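The Cheap Fingers Are Catching Up

Tadeo Benítez keeps a spreadsheet of every time a gripper has let him down. It runs to 2191 rows. He started it in April, when Ivow asked him to find out if a printed two-finger gripper could do the bench work it had been paying for with a much more expensive one.

The task he picked is dull on purpose. A marker stands in a coffee mug. The arm reaches over, closes on it, lifts it out and lays it on the table. Then the marker goes back in, and the arm does it again. Benítez calls a set of 1000 tries a block, and each finger design gets one block before he will say anything about it.

"People want to see it fold a shirt," he says. "I want to see it pick up a pen on a bad day."

The mug is harder than it looks. A bare marker slides around the rim and ends up at a different angle each time, so tissue goes in first to hold it up. That brings its own trouble. Tissue gives when the fingers push on it, and a finger that comes in too low will take hold of paper along with the marker.

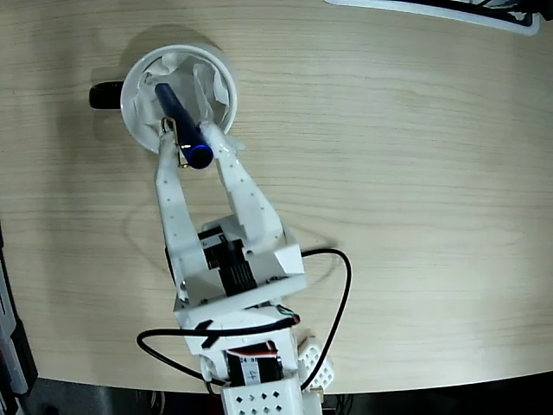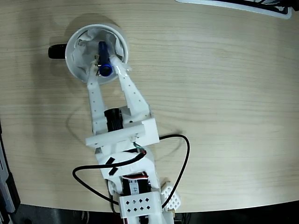
Reading time: 3 minutes

Three designs made it to the bench this year. The Drerkia fingers were short and stiff, with rubber pads, and they were the strongest of the lot. They were also too thick to get inside a mug next to anything else. The Forari set was soft and forgiving, and it wore out. Benítez went through two pairs before the block was done.

The third design is the one he prints himself – long, flat white fingers with rows of small holes, so that a tip or a clip can be moved without printing the whole part again. The two fingers do not match. The left one has metal at the tip, where it meets the marker, and the right one is wider and leans in at an angle. He arrived at that by changing one side at a time.

His fingers failed 203 times in their block. Most of the misses came early, before he slowed the last part of the closing move. The Drerkia pair did worse and the Forari pair did slightly better until it began to tear.

The controller matters as much as the plastic, he says. He ran everything on a Theodorakopoulos board because it reports motor current fast enough to tell a marker from a wad of paper. An older board he tried would close, stall and report a good grip with nothing in it.

Cable routing took another two weeks. If the loops are too tight, they tug on the wrist when the arm reaches out. Now he leaves them wide and lets them lie on the table.

Ivow has not decided what to buy. Benítez has asked for one more block with a heavier object, probably a screwdriver, and a set of fingers printed 3 millimeters thicker at the base.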